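Nestarel Produce Room, Workbook 2
May 14, 2021
Ripening and display trial, bananas (Hiebert crate)

The second Hiebert crate was opened this morning. Total weight on the floor scale was 675 g below the figure on the delivery note. The supplier has been informed and the note is filed with the April papers.

Fruit was separated from the hands using the short knife and laid out on the long shelf. Fruit from the lower layer showed bruising at the shoulders and was set aside for the kitchen. The remainder is accepted for the trial.

Storage for the coming week is as follows. Half of the accepted fruit remains in the open crate; the other half is kept in the paper-lined drawer with the lid closed. Colleagues are asked not to move fruit between the two. The drawer is to be aired for 45 minutes each morning and the time entered on the card.

The Lula colour card has faded along one side and should not be used for the paler greens. A replacement has been requested from Skusutov. Until it arrives, peel colour is to be recorded in words. 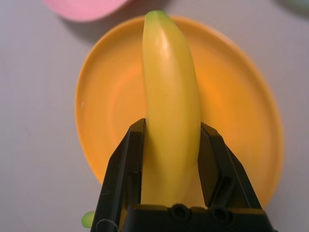 Peel colour is to be noted separately for the body of the fruit and for each end, as a single entry has caused confusion between readers. The wording used for previous crates ("yellow, some green") is too loose to be compared from one day to the next. For a banana such as the one over the orange plate, the entry should read: body bright yellow, tip greenish, passing to pale lime; one tiny dark speck near the middle of the length. Gloss on the peel is not to be recorded as a change of colour. It remains to be decided whether a plain white plate should be adopted for all readings, the orange being rather close to the yellow of ripe fruit. Next reading on Monday, drawer fruit first.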